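# How I buy foreign currency for a trip without getting fleeced

I've been moving money between dollars and euros for 18 years now, first as a student with no money at all and later as somebody who sells secondhand sheet music to people in other countries. I'm no trader. I just hate paying for something twice, and bad exchange rates feel exactly like that to me.

So this is how I do it, start to finish. Say you're turning dollars into euros for a trip or a deposit on a rental. The steps work for other pairs too.

## Step 1: Find the mid-market rate

The rate you see on the news is the mid-market rate, halfway between what banks pay for a currency and what they sell it for. You and I will almost never get it, but you need it anyway (it's your ruler!). Look it up right before you ask anyone for a quote, and write it down with the time next to it. Rates move during the day, and comparing a morning number to an evening quote will only confuse you.

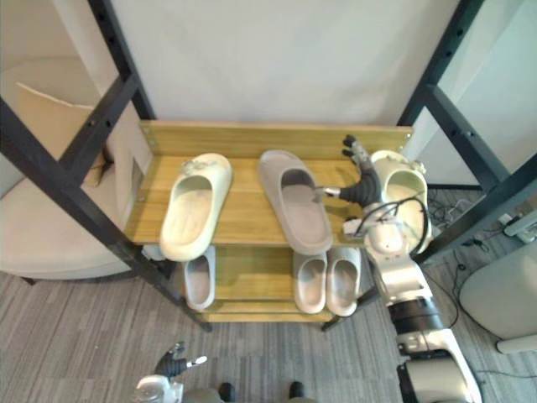 ## Step 2: Ask for the amount that lands

Skip the rate on the sign. Ask one question: if I hand you $400, how many euros do I get when everything is taken out? "Zero commission" means very little if the rate itself is padded, and it usually is.

Last January I asked that at three places. The Perton counter at the airport had the biggest "no fee" poster and the worst number by a mile. My own bank was in the middle. Tuketti, the app I use most, charged a fee that looked annoying and still came out on top.

To work out the real cost, multiply your dollars by the mid-market rate, subtract the euros you were offered, then divide by the first number. Mine came out to nearly 7 percent at the airport. Ouch.

## Step 3: Decide how much cash you need

Cash is the priciest way to carry money, so I keep it small. I take enough for a couple of days of buses, coffee and tips, and put everything else on a card with no foreign transaction fee. Small bills are worth asking for, and so is a look at what you already own, because leftover euros turn up in coat pockets and old toiletry bags. Go by what you'll really do over there: if your plan is a pool and a pair of molded slides like the cream-colored one at the left of that upper shelf, you won't need much paper money. If it's village markets, take a bit more. 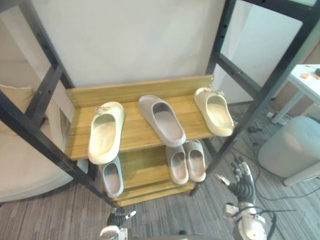 Timing is where people get themselves in knots. A friend of mine, Reynaldo Quiambao, once waited weeks for the euro to drop a little further before he paid for a cottage, and it went up the whole time. What I do now is split it. I buy half when I book and the other half a couple of weeks before I leave, so I can only be half wrong. Cream slides with a little charm near the toe, like the left-hand one on the upper shelf in the photo just above, are the sort of thing I'd buy on the first half and feel fine about — cheap, cheerful stuff never hinges on a tenth of a cent.

If you've got a bigger bill in euros, look at a rate alert. Tawhiri and Pluvavach both let you set one for free. Pick a number you'd be happy with, and when the alert comes, buy. Don't move the number!
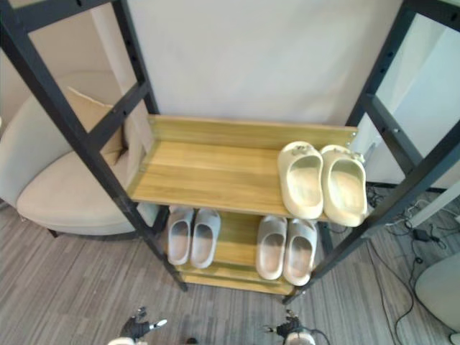

The other thing to settle before you go is what you'll say at the card machine. Abroad it will often ask whether you'd like to pay in dollars or in the local currency. Pick local, every time. The dollar option lets the machine's owner choose the rate, and they won't choose one you'd like. ATMs do the same thing, sometimes with a big green button on the wrong answer, so read the screen slowly.

## Step 4: Keep the receipt

I keep a note on my phone with the date, dollars out, euros in and who I used. My last entry is $245 through Tuketti. When I come home I compare it with the mid-market rate I wrote down in step 1, and if a provider has been creeping up on me, I go back to step 2 and ask around again.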